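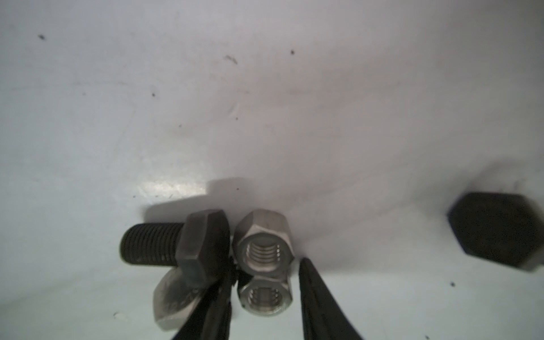 Purchasing and Supply, Unit 6
Handout: The cheap part and what it costs

Read this before the seminar. It replaces the old Unit 6 handout, which some of you will have been given by last year's students and which has the wrong answer to the Skikum exercise.

1. Where we had got to

Last time we sorted a firm's purchases by two things: how much is spent on them, and how much trouble follows if they don't turn up. Most of the class wanted to talk about the corner with high spend and high trouble. Everyone does. It has steel contracts in it, and lunches.

This unit is about the opposite corner. The usual name is "routine items", though textbooks also say "C items", and purchasing departments say other things. Fasteners, labels, gloves, tape, printer paper, the small springs that only one person knows how to order. Each costs next to nothing. Together they eat a buyer's week.

2. Price and cost

Price is what is on the invoice. Cost is everything that had to happen so that an invoice could exist. For a routine item, cost includes:

- noticing that stock is low
- raising a request, and getting it signed by somebody who is on leave
- finding a supplier, or finding the old supplier's new address
- placing the order
- receiving, checking and putting away
- matching the invoice to the order, and arguing if they differ
- holding the stock, including the stock you have forgotten you hold

Students tend to leave out the last one. Firms do too, for years at a time.

3. Worked case: Grekis

Grekis makes garden furniture and buys its bolts, nuts and washers from whoever is cheapest that month. When the stock list was finally put in order it ran to 1,957 lines, bought from 135 suppliers. The purchasing department had 2 people in it, one of them part-time.

Some of those lines were the same bolt. It had been entered once by its size, once by the supplier's code, once by the product it went into, and once as "bolt, black, the usual". Each entry had its own reorder level, so each was dutifully topped up. The firm was never short of the usual.

Look at what the monthly hunt for the cheapest price had done. The unit price did go down. The number of orders went up, and so did the number of deliveries, invoices and mistakes. None of this showed in the purchasing report, which had a column for unit price and a large green arrow next to it.

Points to take from the case:

Duplicate lines are a naming problem before they are a buying problem. Agree how a thing is described (type, size, length, material, finish, in that order, always) and a good part of the list will fall in on itself.

Fewer suppliers for routine items is usually sensible. It is less sensible for items where a single supplier could stop your line, and we come back to that in Unit 8.

What you measure is what you get. Grekis measured unit price.

4. Ways out

Blanket order. One agreement for the year, with deliveries called off as needed. Works well when demand is steady. Works badly when the forecast was done by the sales department in a good mood.

Two-bin system. Two boxes of the same part. When the first is empty you start the second, and the empty box is the order. Very old, very cheap, and still better than most software at this one job. It fails when somebody tips both boxes together to save shelf space. Somebody will.

Supplier-managed stock. The supplier visits, looks and refills. Hervieu runs its fasteners this way and is happy with it. Remember who decides what "full" means, and put a ceiling in the contract.

Buying card. Small purchases go on a card and skip the request form. Finance will tell you it can't be done here. Ask what each request form costs to process and wait.

5. A note on quantity discounts

Skikum was offered a lower price on gaskets if it took 4,000 at once. It took them. The gasket was redesigned in April. We will work through the sums in class, so bring a calculator, and please don't simply multiply the saving by the quantity and stop there. The old handout does exactly this.

6. For the seminar

Read the Butari case in the course pack, including the appendix, where the useful part is hidden. Write one page on which of the four ways out in section 4 you would choose for its packaging, and what would have to be true for your choice to go wrong. One page means one page. Smaller type has been tried.

Written work is due by Dec 24, 2018. I did not choose the date. Hand it in online; the office will be locked.

Reading: course pack, chapters 9 and 10. Skip the section on electronic auctions, which was written in a more hopeful time.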